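Emballer de la vaisselle pour un long déménagement : la méthode que j'utilise

Par Upendo Ogola

J'ai déménagé plusieurs fois avec de la vaisselle fragile, et la première fois j'ai perdu la moitié de mes verres. Depuis, j'ai appris une méthode chez la maison Steltulach, où j'ai travaillé deux saisons à l'emballage. Je la donne telle que je la pratique. Le français n'est pas ma première langue, je prie donc le lecteur de me pardonner si un mot de métier n'est pas le bon.

Le matériel

Il vous faut des cartons à double cannelure, du papier blanc sans impression, du ruban adhésif large, un cutter, un feutre épais. Le papier journal, je ne le conseille pas : l'encre passe sur la porcelaine et il faut tout relaver à l'arrivée. Pour les verres à pied, prenez des cartons avec croisillons, c'est-à-dire avec des séparations à l'intérieur qui font des cases.

Les petits cartons valent mieux que les grands. Un carton de vaisselle qui dépasse 20 kg devient dangereux pour le dos et aussi pour le fond du carton. Si vous hésitez, pesez-vous avec le carton dans les bras, puis sans, et faites la soustraction.

Préparer le carton

Fermez le fond avec deux bandes de ruban dans la longueur et une bande dans la largeur, bien au milieu. Retournez-le et appuyez avec la main. Ensuite, froissez du papier en boules assez serrées et couvrez tout le fond, sur une épaisseur de quatre doigts. Cette couche doit résister un peu quand on pousse dessus. Si elle s'écrase tout de suite, ajoutez du papier.

Les assiettes

Posez la pile de papier à plat sur la table, en biais devant vous. Mettez une assiette au centre, rabattez un coin de deux feuilles, puis posez la deuxième assiette, rabattez le coin suivant, et ainsi de suite jusqu'à quatre assiettes. Enveloppez le paquet entier une dernière fois et fermez avec un petit morceau de ruban.

Le paquet se range sur la tranche, comme les disques dans un bac. Une assiette debout supporte beaucoup mieux les chocs de la route qu'une assiette couchée. Mon ancienne collègue Esther Bakilana place toujours les plus lourdes contre les parois et les petites assiettes à dessert au centre. J'ai adopté son habitude.

Les verres et les tasses

Remplissez d'abord l'intérieur du verre avec une demi-feuille froissée, sans forcer. Roulez ensuite le verre en diagonale dans deux feuilles, en rentrant les bords dans l'ouverture. Pour un verre à pied, enroulez la tige séparément avec une bande de papier, jusqu'à ce qu'elle ait presque la même grosseur que le calice.

Chaque verre va dans sa case, l'ouverture vers le bas. Les tasses se traitent de la même manière, avec une épaisseur de plus autour de l'anse.
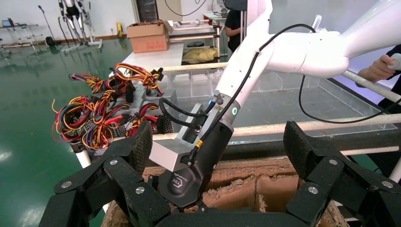

Page 14

Les cartons à cases peuvent servir plusieurs fois, mais regardez-les avant. Des bords déchirés en haut ne sont pas graves si les parois tiennent encore droites — on les renforce avec du ruban à l'intérieur et à l'extérieur. Par contre, un fond mou ou taché par l'humidité, c'est pour le recyclage. Vérifiez aussi que les séparations montent assez haut : elles doivent arriver au moins au bord du verre emballé.

Pour les théières et les soupières, emballez le couvercle à part et placez-le à côté de sa pièce, jamais dessus. Le bec de la théière reçoit un petit manchon de carton ondulé, tenu par du ruban sur le papier et non sur la céramique, car la colle abîme parfois les décors dorés.

Fermer et marquer

Quand le carton est plein, secouez-le très doucement. Vous ne devez rien entendre. S'il y a un bruit, rouvrez et comblez les vides avec du papier. Terminez par une couche de boules, comme au fond, puis fermez : les rabats doivent se rejoindre sans bomber.

Écrivez sur deux côtés et sur le dessus : la pièce de destination, le mot FRAGILE, une flèche vers le haut. J'ajoute un numéro, que je reporte dans un cahier avec le contenu. Pour le transport, demandez que ces cartons voyagent au-dessus des autres, jamais sous des livres.

À l'arrivée

Laissez les cartons fermés jusqu'à ce que les placards soient propres et prêts. Ouvrez sur une table couverte d'une serviette épaisse et dépliez chaque boule de papier avant de la jeter. J'ai retrouvé ainsi une cuillère à moutarde et, une autre fois, le couvercle d'un sucrier que je cherchais depuis le mois d'avril.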